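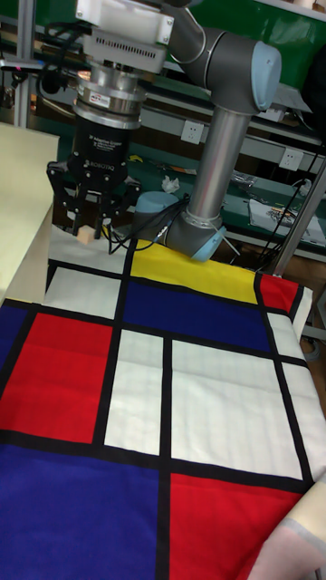 3. The cloth and what was put on it

3.1 Choosing a cloth

Studies of table coverings tend to treat the covering as something that happens to a table before the study starts. Ours began with an argument over one. Tveit wanted a checked cloth, on the grounds that most households own one whether they remember buying it or not. Ekström wanted something on which a person could say where an object was without resorting to "over there a bit." The patterned cloth won, mostly on the strength of a long lunch in Zovthorpe during which three people tried to direct a fourth to the pepper.

The design is the familiar one after Mondrian: thick black lines, and between them rectangles of red, blue, yellow and white. It has been printed on so many mugs, socks and shower curtains that participants recognized it at once and felt no need to have an opinion about it. This was useful. A cloth that people admire gets stroked and straightened, and one they dislike gets folded back at the corner. The Mondrian cloth got neither, apart from one participant who asked whether it came in napkins.

We compared it with two others. The Fagerlund cloth is a plain weave in a color its maker calls oatmeal and everyone else called beige. The Cleltico cloth is a dense all-over floral, donated by Ekström's aunt, who has not asked for it back. All three were trimmed to the same size and hemmed by the first author, whose hems are not offered as a contribution of this paper.

3.2 Regions, lines and creases

The advantage of the Mondrian cloth for our purposes is that it arrives already divided. A rectangle can be named by its color and, where there are several of that color, by its neighbors. Participants in the pilot did this without being asked. They said "the big red one" and "the white next to the yellow," and they were understood. On the floral cloth they said "near the sort of peony," and they were not.

The black lines are harder to deal with. We had planned to treat each line as a border with no area of its own, which is how the design looks from across a room. Up close the lines are wide enough to put things on, and people put things on them. In the pilot an object straddling a line was assigned by one coder to the left-hand rectangle, by the other to the right-hand one, and by the participant, when consulted, to "the road." We therefore added a line category. It holds every placement in which more than half of the object's base covers black. The participant's term survives in our coding sheets, though a reviewer of an earlier draft persuaded us to keep it out of the tables.

Creases are a second nuisance. A cloth that has been stored folded keeps a faint grid of its own, and that grid shows most plainly on the white areas, where there is nothing else to look at. Two participants used the creases as landmarks. One described a position as "one fold down from the top," which was accurate, and which stopped being accurate as soon as the cloth had been pressed. After this we ironed between sessions and allowed no refolding, and the cloths spent the rest of the study rolled on a cardboard tube that had previously held a map of Closotau.

3.3 The object
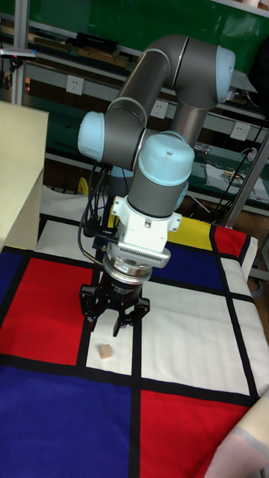

Figure 2. Wooden cube on the Mondrian cloth.

The object had to be small, dull and free of any proper place on a table. Our first candidate was an egg cup. People set it down where they thought breakfast would be. A teaspoon went to the right of an imaginary plate, and a salt shaker drifted to the middle as though pulled by a string. Table manners, it seems, are not suspended by a consent form.

The small light-brown wooden cube used in the end had none of these obligations. It belongs to no meal. It does not roll, and it has no front, so there was no fuss about which way it ought to face. It also matches nothing on the Mondrian cloth, where every other color is either loud or white. Against the Fagerlund cloth it is a different matter. Beige wood on beige weave is a poor thing to look for under a kitchen lamp, and we report search times for that condition with some sympathy.

We considered painting the cube and decided against it. A red cube would have turned the red rectangles into a puzzle and the rest of the cloth into a display stand, and the study would have been about the paint.

3.4 Procedure

Nine households took part, each with its own table and, as we learned, its own views on where a cloth should hang. The cloth was laid so that it covered the working part of the table. Participants were seated and given 245 seconds to become used to it, a figure that comes from the length of the piece of music Tveit happened to be playing in the pilot and that we then had to keep.

In the placing task, a participant was asked to put the cube down "anywhere you like." In the telling task, a participant who could see the cube told another, who had looked away, where to find it. The order of cloths was rotated between households. Sessions took place in the evening, and none was held on a Friday after the first attempt, at which the table was required for tacos.

In total we recorded 1403 placements across the three cloths. More than 400 of these were on the Mondrian cloth and included a spoken reason, which we had not requested. The commonest reason was that the spot "looked empty." It was given for white rectangles, as one might expect, but also for blue ones and for the yellow one, and once for a position directly on a crossing of two black lines. We return to this in Section 5, where we argue that an area looks empty when it is plain and bounded, whatever its color. Tveit would like it noted that the crossing remains unexplained.

3.5 Coding

Both authors coded every placement from the seating side of the table. Left and right are the participant's. Where a cube touched a line without meeting the rule in 3.2, it was given to the rectangle holding the larger share of its base, and where the shares could not be told apart it was coded as line. Disagreements were settled by talking, and on two occasions by getting the cloth out again. The floral cloth was coded by distance from the nearest corner, since we could not agree on what was a peony.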